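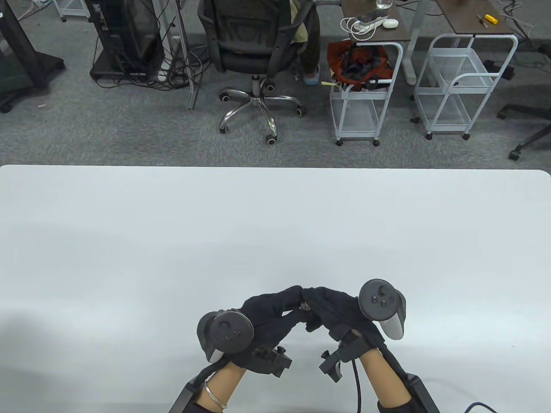 *头部视角，双手指尖相对，手柄绑在手背上。*

七月，下午开始。地点还是大白桌这边。

今天比两件事：手柄绑在手背上的装法能不能用，以及头部相机和手上相机各自能看清多少手指动作。手套外骨骼用 Praditz 那套，手柄支架是 Brelent 新寄来的，录制和对时走 Zeltlow。Rozália Győri 看录制端，我看数据。Sepehr Heydari 上次留下的那张标定表继续用，没有改列名，后面接着往下填就行。

先记装法，省得下回又要试。

## 佩戴

顺序定为：先戴布手套，再上手部外骨骼，收紧掌背的绑带，然后装手柄，最后装前臂上的那块。反过来装也试了一回，前臂先装好以后手套口塞不进去，卡在腕部，要全部松开重来。

手柄的朝向影响比预想的大。圆面朝上时跟踪稳定，手腕内旋以后圆面朝向身体，跟踪会跳。跳的时候腕部位置一下子偏出去，过一会儿自己回来，Zeltlow 里只标一个很小的黄点，不盯着看会漏。已经请 Rozália 把这个状态单独写进日志，一列就够，不用弹窗。

右手手柄的握把朝下斜，离桌面近。做低处动作时握把先碰桌子，手指还没够到东西。左手没有这么明显，估计是支架装的角度两边差了一点。支架上的槽孔允许调角度，但没有刻度，左右手很难调成一样。下一版希望 Brelent 在侧面刻线，哪怕只刻几条粗的。现在先用油性笔在支架侧边各画一道，对齐了再拧。

拧紧的力度：太松会随手晃，太紧外骨骼的掌背片被拉得翘起来，手指根部的读数整体偏大。以翻手三次手柄不移位为准，别再往紧里拧。

绑带戴久了会往手指方向滑。两次重新收紧之间最长撑了 30 分钟，再往后掌根那里能感觉到空。以后每 30 分钟停一次，收绑带，顺便重做零位。

## 零位动作

以前的零位是两手平放桌面，五指伸直。平放这个动作对外骨骼来说很方便，对绑在手背上的手柄也还行，可是每个人把手放平的程度不一样，拇指尤其乱。

改成两手指尖对指尖，抬在桌面上方，停住，数两秒。好处是左右手之间有一个真实的接触关系可以拿来检查：指尖碰到了，算出来的两只手的指尖也应该碰到，差多少一目了然。平放的时候没有这种约束，左右手各自错各自的，看不出来。

试了几种指尖相对的姿势：

- 指尖轻碰，手掌拱起来。最稳，每次能回到差不多的样子。
- 手指捏拢再相对。拇指和食指的读数好，其余几指挤在一起，外骨骼的连杆互相顶。
- 手指交叉。不要用，支架会碰支架。

最后零位采用第一种，捏拢的那种留作第二个检查动作，放在每段录制的结尾。开头结尾都有检查动作，中间有没有滑就能推出来。

有一处要记：指尖相对时两只手柄靠得近，圆面之间如果有遮挡，跟踪会互换一下左右。今天遇到过，发生在两手靠拢以后往身体方向收的时候。换成两手略往前伸，没有再出现。没有查清楚是遮挡还是软件自己的匹配问题，先按姿势规避。

## 头部相机

头部相机装得比上周低，俯角加大。白桌占掉画面大半，手在靠下的位置，桌子另一侧的地毯、椅子和推车也都在里面。手柄、支架、手背都看得清楚，指尖看个大概。黑手套配黑支架，手指和手指之间的边界不好分，捏拢以后更难分。白桌面反差大，外轮廓很好提，轮廓里面基本上是一团黑。

Rozália 建议换浅色手套。Praditz 那套的手套是可以拆换的，要找尺寸合适、厚度又相近的，厚度一变外骨骼就要重新标。先在指尖贴一小圈浅色胶带试试，不改手套本身。胶带今天没有贴，放到下次。

自动曝光在白桌面前面很麻烦。手一抬高，桌面露得多，画面整体压暗，手套上什么纹理都没有了；手放低占住画面，又亮回来。关掉自动曝光，固定在 4,000 微秒，增益按头部相机单独调。固定以后桌面偏亮，接近顶，但是手套能看出一点层次。桌面上反正没有要看的细节，可以接受。

帧率 30，两台相机统一。之前头部相机跑得更高，手上相机跟不上，对齐时要丢帧，丢得还不均匀。统一以后对齐脚本里那段补帧的代码可以删掉。先注释，过一阵再真删。

## 手上相机

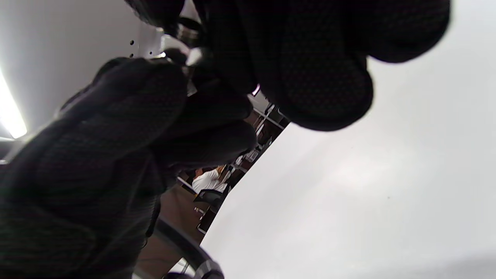
*手持夹爪工具上的相机，近距离看两只手套捏着小物件。*

手持夹爪工具上的相机换了一个角度，和头部相机对着看同一段动作，比细节。

近的好处很直接：针织手套的纹理能看到，指节弯到什么程度也能看到，指尖夹着的小物件能认出大致是深色、近似圆柱，边上有一条细细的亮边。同样大小的东西放到头部相机里基本只剩几个像素，被手指一挡就没了。

坏处也直接。

一是手本身占掉太多。左边大半都是手套，右边一大片是白面，中间只剩一条斜缝能看到后面的房间。想从背景里找特征点来算相机自己的运动，可用的区域就这么窄一条，而且缝里还坐着人，人一动特征点就不可靠。

二是灯。左侧那条日光灯直接进了画面，过曝成一条白带，周围也跟着发白。手套朝灯的一侧纹理清楚，背灯的一侧就暗下去。灯关不了，整间办公区共用。能做的是换朝向，或者给镜头加个小遮光罩。遮光罩打印一个很快，但是会不会进画面要先量。画面底部现在已经有一道弧形的金属圈边，再加一圈东西得留意别把能看的地方越收越小。

三是白面。光滑，没有纹理，特征点提不出来，上面几个很小的暗点偶尔被当成特征跟住，手一过去又丢。跟丢以后位姿会抽一下，在曲线上看像是手抖，容易误判成操作的人手不稳。先前有两段就被我标成“手抖”，这次对照着看，多半是这个原因，标签要改回来。

讨论过在桌面铺一张有随机纹理的垫子。Rozália 不太赞成，她觉得垫子铺上去以后采到的数据全都带着那个花纹，训练时会不会依赖花纹很难说。我的意见是只在调试阶段铺，正式录制撤掉，位姿改由手柄给。没有定，写在待办里。

## 位姿用谁的

现在腕部位姿有两个来源：手柄跟踪，和相机自己算的。

手柄跟踪在手掌朝下、圆面朝上的范围里好用，延迟低，不怕白桌面。手腕一内旋就差。相机算的那一路不怕内旋，可是怕白、怕灯、怕手挡，挡的时候往往正好是两手靠拢做细活的时候。两路出问题的时机不大一样，合起来用有道理。

Sepehr 之前写过一个简单的切换：手柄状态正常就用手柄，状态变黄就换相机。切换的瞬间会有台阶。今天看下来台阶主要来自两路之间的外参没标准，手柄装在手背上，和原来装在手腕上的那套外参已经不是一回事，表里还是旧的数。等于新装法配旧标定，怎么切都有台阶。

所以先重新标外参，再谈怎么融合。外参没标好之前，今天录的所有融合结果都不作数，原始数据有效，照常保留。目录名后面加了 raw_only，后处理脚本看到这个后缀会跳过融合那一步。

外参标定打算在桌面 4 个位置各做一组：左前、右前、左后、右后。每个位置手掌朝下、朝内各转一遍。朝外那个方向外骨骼的连杆顶着前臂的固定块，转不到位，不要硬转。

## 和平行夹爪的比较

原本想在同一天把平行夹爪的手持工具也完整跑一遍，只做了一部分，先记印象，数字留给下次。

平行夹爪的手持工具上手快，拿起来就能用，开合只有一个量，数据干净。拿杯子、拿盒子、挪东西，没有理由用手套。两个手指够的活，戴一身外骨骼只会慢。

差别在双手配合的细活上。比如两手捏着一个小东西转个方向，从左手换到右手，换的同时还要转。手套做起来是一个连贯动作。夹爪做同一件事要先放下，换个方向再夹，或者两只夹爪面对面小心地交接，交接时两边的夹持面要对得很准，偏一点东西就歪。操作的人会不自觉地绕开这类动作，采回来的数据里它就少。

反过来，手套数据能不能映射到现有的末端上是另一个问题。Christodoulou 那边借来的那只多指手，拇指的活动范围比人手小，指尖相对的动作它做不到底，映射过去拇指停在半路。如果最终还是落到平行夹爪上执行，手套采的那些细节用不上多少，佩戴和标定的时间就白花了一半。这个要和他们对一下，问清楚拇指的极限角是机械限位还是软件限的。软件限的话可以放开一点试。

还有一个小差别，写下来备查：戴手套时人的手指其实隔着布，捏小东西比空手费劲，会多捏几下确认。这种多余的捏合在数据里很常见，算不算噪声要看用途。分段脚本现在把每一次捏合都当成一次抓取，抓取数偏多。阈值先不动，等看过更多段再说。

## 再看一次手柄和走线 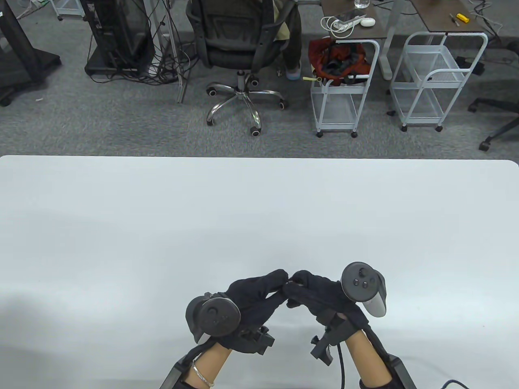

*捏拢姿势，头部视角。右侧装置的黑线从下方走。*

捏拢姿势下右手手柄的握把朝桌面斜，圆面和摇杆都还在头部相机的视线里，左手的圆圈和摇杆朝上，两边都露得出来。也就是说头部相机能同时看到两只手柄的正面，可以在头部画面里用手柄的圆面做一个粗的校核：跟踪给的位置投到画面上，应该落在圆面中心附近。这个校核不需要额外贴标记，脚本也不长。今天先手动点了几帧，左手重合得不错，右手总往握把那侧偏，方向一致。方向一致说明是固定的偏差，和前面说的支架左右角度不同能对上。

按摇杆的问题：摇杆朝上露着，操作时没有人去按，但手伸进袖口或者碰到别的地方会误触。误触会打断录制。Zeltlow 里把两只手柄的按键输入都关了，开始和停止改成录制端的键盘来按。Rozália 说脚踏开关也可以，手边暂时没有，先用键盘。

线从右手那边往下走，经过桌沿。手往左伸到底的时候线会绷，绷的时候能感到右手背被往回拽一下，外骨骼掌背片跟着动。左手边宽裕。处理办法：

1. 右侧线在前臂固定块上多绕一个松弧，用魔术贴扣住，弧留在肘和前臂之间。
2. 桌沿那里不要让线直接压着走，压住以后松弧就不起作用了。
3. 起身之前先拔，接头在前臂那一端，单手可以拔。

第一条改完以后再做左伸动作，拽的感觉小了很多，曲线上那个小台阶也没了。第二条要靠习惯，没有好的固定件。

前臂固定块本身的重量没有问题，做久了发酸的是肩，抬着手悬在桌面上方太久。检查动作停两秒就好，别停着聊天。

## 录制端

Rozália 那边的记录，摘几条：

- 手柄和相机的时间戳在一段录制里会慢慢拉开，短段看不出来。每次收绑带的间隔重新对一次时，正好和零位一起做。
- 左右互换那次，日志里左手和右手的编号同时变了，说明软件知道自己换了，只是没有报。可以写个检查，编号中途变了就标红。
- 文件名里的动作代号有重复，两种零位都叫 zero。改成 zero_arch 和 zero_pinch。旧文件不改名，读取时做映射。
- 磁盘写入跟得上，没有丢帧告警。

她还提到画面后面有人坐着办公，正式数据发出去之前背景要做模糊。同意，放进导出脚本，原始数据不动，内部存放的权限按原来的来。

## 暂时的结论

手柄装手背可以用，前提是圆面朝上、支架左右角度一致、外参重标。装手腕的旧支架先不拆，收在推车下层，标完再决定。

头部相机看整体，看手柄，看两手关系；指尖的细节靠近处的相机。只留一台的话，细活留近的，挪东西留头部的。两台都留最好，存储多占一些能接受。

平行夹爪继续做主要的采集工具，手套只用在双手配合的那几项动作上。上一版计划里所有动作都想用手套采一遍，那一页作废，我已经划掉了。

## 待办

- 外参重标，4 个位置，旧数另存一份。（我）
- 手柄圆面投影校核脚本。（我）
- 左右编号变化的检查、黄点状态单独成列。（Rozália）
- 指尖浅色胶带，先贴拇指和食指。
- 遮光罩量尺寸，避开底部那道圈。
- 调试用的纹理垫，铺不铺，下次碰头定。
- 改回之前误标“手抖”的两段。
- 给 Brelent 写信：侧面刻线，左右件最好能区分开，现在两件长得一样，装反了要到收紧时才发现。
- 问 Christodoulou 拇指限位。
- 和 Sepehr 确认切换逻辑里判断“正常”用的是哪个字段，代码里有两个名字相近的，注释没写。

补一条：收工时手柄已经关机，手套摊开晾着，别叠。右手外骨骼食指那节连杆有点涩，下次戴之前先空手弯几下，还涩就拆下来看轴。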